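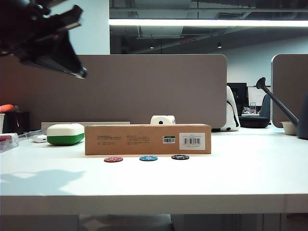 Hi all,

I finally got my Kellton sourdough starter going again after the move, and wow, it's hungry! I feed it at 7 in the morning and it's over the rim by lunch (13 ounces of flour gone already). Is anybody else using the Zonum rye from the co-op? Mine smells a bit like nail polish by evening and I can't decide if I should worry.

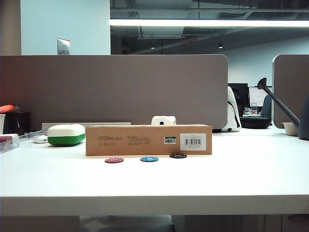 Prustari list member wrote:
> Mine did that all April. Feed it twice a day and it
> settles down. I gave up on the Zonum, too coarse.

Okay, twice a day it is, starting tonight!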